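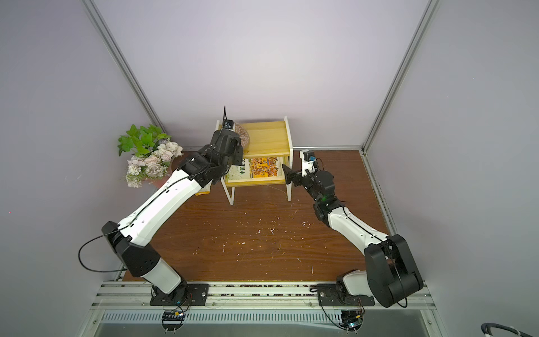 Furniture > Small Storage > Two-Tier Shelves

Brultska two-tier shelf

Most small shelves get sold as the answer to a messy desk. The Brultska is two boards and a metal frame, so keep your hopes in proportion. The top board is pale pine, the frame and its thin legs are white, and it will hold a magazine below and something light on top. Gamage, the maker, also says it "opens up the room." We put one next to a bunch of artificial flowers and the room stayed the same size.

Load limit on the label: 8 kg. We wouldn't go near it with legs this thin, and neither would Rhodri Gape in our returns department, who has seen 3 come back bent.

Pine marks easily. Wipe it with a dry cloth and skip the wax Gamage sells alongside – ordinary furniture wax does the same job for less.

Width: 55 cm
Assembly: hex key included, screws tight by hand first
Finish: white frame only

Want something sturdier? Look at the Skodel. It costs more and weighs over twice as much, and Tharushi Ekanayake in the showroom will let you lean on it.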